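The Tripod Stays Home
12 Jul 2023

I own a tripod. It is a Pindora, carbon fiber, with a ball head that cost more than my first car radio and its installation combined. For most of last year it lived behind the coat rack, where it held up a scarf.

Photography forums will tell you that a serious photographer uses a tripod. They have been telling you this since film was slow and lenses were slower, and the advice has outlived most of the cameras it was meant for. I believed it for a long time. I carried six pounds of legs up the ridge trail at Haworth in November, set them up in the wind, and came home with 294 frames. The tripod shots were sharp. They also all had the same horizon, at the same height, from the one spot where the ground was flat enough for the legs. The pictures I printed were the ones I took on the walk back, with the thing strapped to my pack and banging against my hip.

I know what the other side says, because I used to say it at parties. A tripod slows you down and makes you think. I have stood behind mine for long stretches and can report that I was mostly thinking about lunch. If you want to slow down, put in a small memory card. I shot a whole weekend in Grivberg on an old one that held 137 raw files, and by the second morning I was as thoughtful as a monk.

Then there is the matter of sharpness. My current camera has stabilization in the body and more in the lens, and the Ziseo I carry when I don't want to carry a camera has its own version. Between them I can handhold shutter speeds that would have gotten me laughed out of the club twenty years ago. Are the results perfect at the pixel level? No. Neither is my living room wall, where they hang, and where visitors look at them from the couch with a drink in one hand.

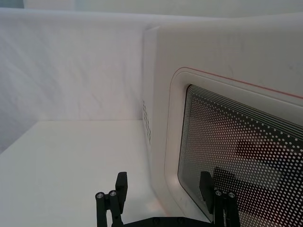
I will give the tripod people long exposures. If you want the creek to look like milk, you need legs. Same for stars, and for product work, where the client wants the same angle forty times and will notice if you drift. Macro, too, although half the macro shooters I meet lean on their elbows and hold their breath, and their beetles look fine.

What I object to is the tripod as an entrance fee. A beginner with a decent used camera asks what to buy next and gets sent to a set of legs priced at $1,925, head not included. That money would cover a lot of train tickets. It would cover a workshop, or a second lens, or a good many prints, and prints will show you your bad habits faster than any piece of gear — mine are crooked horizons and too much sky.

So mine stays home unless there is water or darkness involved. I did take it out in the spring for a family portrait, set the timer, and ran. I am a blur on the left side of the picture. Everyone else is very sharp, and so is the fence.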